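Lamosik Rugby Club
Youth and Women's Program - Progress Report to the Bagheri Fund
Covering the period from the start of preseason through September

Where we are

We are very happy with how this half of the year has gone, and it is a pleasure to be writing this report with so much to put in it. When the Fund agreed to back us, we had a girls' squad that could barely field a sevens side and a junior section that trained on half a pitch with one working set of lights. We now have 389 registered players across the junior and women's sections, and the Flultach ground is busy most evenings from five o'clock until the lights go off.

Coaching

Your grant pays for two part-time coaching posts, and both were filled before preseason. One covers under-12s to under-16s, the other covers the women's squad and the under-18 girls. The biggest change has been at tackle training. Last year each age group did its own thing. This year every squad from under-12 up works through the same six-week block, starting on the knees with pads and moving up to live one-on-ones only when the coach signs a player off. The parents like it, the referees have commented on it, and our penalty count for high tackles has dropped in every age group that plays full contact.

Eleven adults signed up for the introductory coaching course over the summer and nine finished it. Four of those nine are mothers of current players who had never held a whistle before, and two of them now run the under-10 sessions by themselves. We would love to put another group through in the spring.
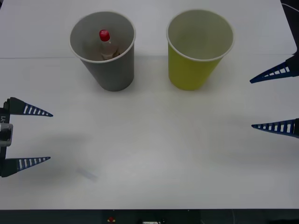 The women's squad deserves a section to itself, but we will try to keep this short. They have played seven league matches, won four, drawn one and lost two. Both losses were away at Bokach, once in the league and once in a rearranged fixture we should probably have asked to move again - we traveled with 13 players and finished with twelve. The scrum held up far better than anyone expected. The lineout is still a mess, frankly, and the coach has set aside twenty minutes of every session for throwing and lifting until it is fixed.

The under-18 girls reached the final of the regional sevens and lost it by a conversion. Three of them have since been invited to the county development days, the first time the club has had anyone there from the girls' side.

Schools

We have run taster sessions in 11 schools, which is one more than we promised in the application. 842 children took part in at least one session. Most of those were tag rugby on a playground or in a gym, with a few on grass where the school had it. The schools on the east side of Flultach have been the keenest, and two of them have now entered a team in the spring festival.

The conversion from taster session to club membership is lower than we hoped. Transport is the main thing we hear about. The last bus past the ground leaves before the older groups finish, and plenty of families don't have a car free at that time of day. We have started a shared lift list and moved the under-14 session forward by half an hour, and numbers at that session have gone up since. It is early, so we will report on this properly next time.

Ground and equipment

The second set of floodlights is in and working. It took longer than planned, as the contractor found an old drain where the base of the north mast was meant to go, and the mast had to be shifted a few yards toward the clubhouse. The extra cost came out of club funds and not from the grant.

We also bought tackle bags, two sets of contact shields, smaller match balls for the junior groups and a new scrum machine. The old scrum machine has gone to the under-16s, who are delighted with it in spite of the squeak.

Still outstanding is the changing room work. We have two quotes and are waiting on a third. With girls' and boys' teams now playing at home on the same mornings, this has become our most pressing problem, and we would like to start before the end of the season if we can.

Money

Spending is in line with the budget apart from two items. Coaching course fees came in under, as the union covered part of the cost. Minibus hire is over, and with five more away trips still to come it will stay over. We would like your permission to move the coaching underspend across to travel. The full breakdown is in the attached sheet.

Next six months

The women's squad has five league matches left and a cup tie at home to Bokach, which the whole club is looking forward to! Schools work starts again after the winter break with a focus on the older year groups. We will send the third changing room quote as soon as it arrives, and anyone from the Fund is very welcome at Flultach on a match day. Kickoff for the women's home games is at 2 p.m., and there is usually soup.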